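September, notes from the Prundard open day at Gekstead

Went over with Wyn Lloyd for the 2 p.m. slot. Gwilym Parri gave the talk. Slides first, too many of them. The figure they lean on is 1,371 plate moves since spring, which sounds fine until you ask how many needed a person to step in. Gwilym said he'd send that. I wrote down "will send" and underlined it.

Task is dishes on and off a small raised shelf. Two arms facing each other across the table. Claimed cycle is 20 seconds a plate. I tried timing it on my phone and gave up, as people kept walking in front of me.

Things I'd want before we spend money:
– failure log for the 107 runs on the Clomeo setup, all of it, not the good week
– does it cope with plates it hasn't met? Every one I saw was a plain round thing in a solid color or close to it. No glass, no chips, no food stuck on
– who sets the table between runs, and how carefully
– gripper wear. Wyn asked twice and got two answers

Stacking bothers me most. A plate lying flat by itself is easy to plan for. Lifting the top one of a stack without dragging the next is the part our kitchen would care about, and the talk gave it one slide (number 56, I think – I had stopped writing by then).

Wyn liked it more than I did. Parry bid still open, so no rush.

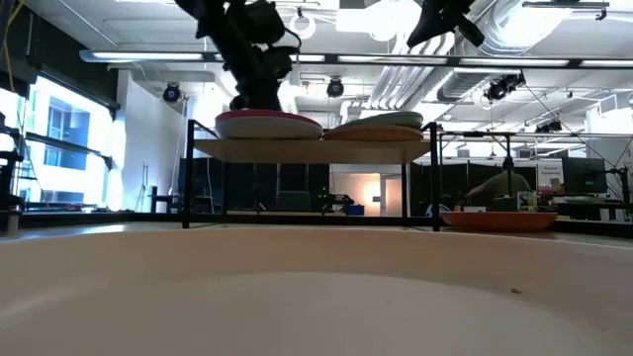
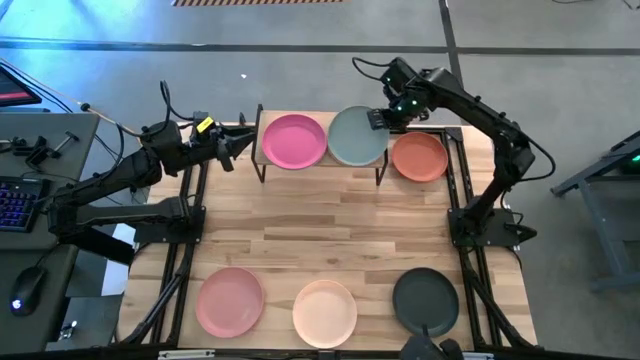
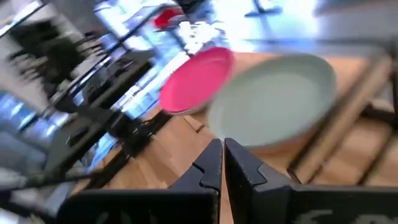 Gekstead, plate handling demo. Black grippers and colored plates in all three.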